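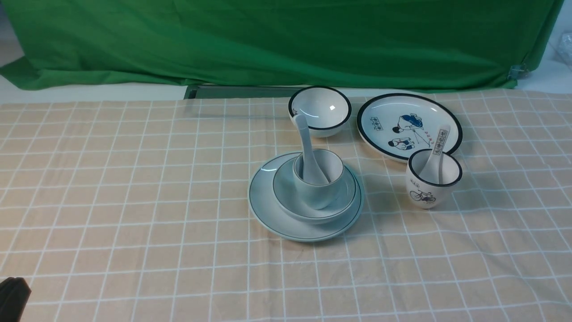 Dritel Table Hand
For canteens, guesthouses and anyone still drying spoons at 11 at night

The Table Hand sets and clears crockery. It handles plates, bowls, cups and the soup spoon, an item that has humbled better machines than ours. It does not carry trays, take orders or laugh at the chef.

At the Harms guesthouse in Trambridge it took over the breakfast settings in April. Waltraud Heitmann, who runs the dining room, used to start at 5. She now starts at 6 and spends the difference asleep. The two people on the early shift kept their hours and moved to the kitchen side, where they had been asking to go for years. One has since asked to come back. We are told this is about the kitchen.

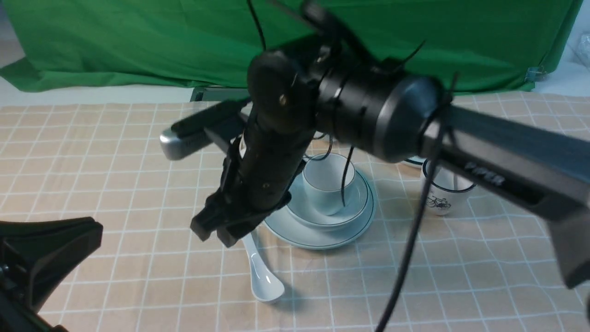 Training is done on your own dishes. Bring us a full place setting, including the odd pieces, and we work through the stacking order with your staff: plate, bowl, cup, spoon. Expect disagreement at this stage. Jörg Ackermann, our installer, allows an extra afternoon for it and brings cake.

What changes for your people
Someone has to look after the arm. Choose a person who likes being right, and pay them for it. The course takes 20 hours and covers cleaning, restarting, and when to leave it alone. Everyone else needs to know where the stop button is.

What stays the same
Chipped cups are still your problem. So is the guest who moves tables.

Included: arm, gripper, table mount, stop button, printed manual (60 pages, mostly read by Jörg).
Not included: crockery, tablecloths, cake after the first visit.

Demonstrations by appointment at our Emville workshop. Ask for Dörte Mühlbauer, and bring your worst spoon.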